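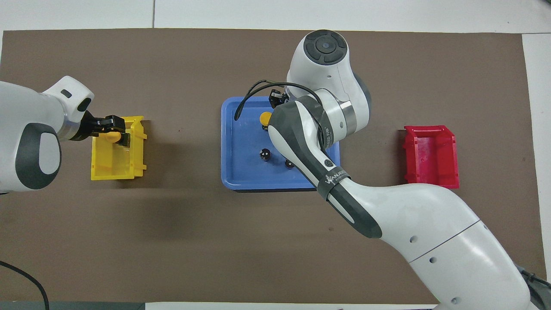

I went to the open day at Tarnesham expecting a quick look and a free coffee, and I ended up staying until they were stacking the chairs. My sister-in-law Marwa Benjelloun had talked me into the drive, all 55 miles of it, and I am so glad she did (even with the detour through Zulitz, where we missed the turn and had to circle back past the feed store).

If you have never thought much about push buttons, well, neither had I! Rania Kabbaj met our group at the door and walked us through the parts side of the business, and she has a way of making you care about small things. Sorting by color is at the heart of it. There are plastic bins in red and yellow, and a blue tray with a low rim where the pieces lie before they go where they belong - all of it set out on big sheets of brown paper spread over white tables. I loved the brown paper. It reminded me of my grandmother's kitchen on jam days.

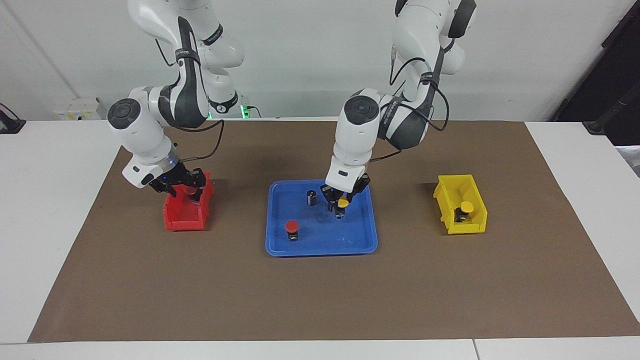 Rania told us she likes a shallow tray for small parts, as you can get at them from any side, and she likes a bin with a low front for the same sort of reason. I have been thinking about my own button jar at home ever since. Jong-dae Shim, who was in our group with his two boys, asked if the caps came in other colors, and we were off on a long and happy talk about which color people reach for first. I said yellow. Marwa said red, naturally.

Coffee was at 3, with a very good almond cake, and the next open day is in November. Wear comfortable shoes, and get there early if you want to park near the door.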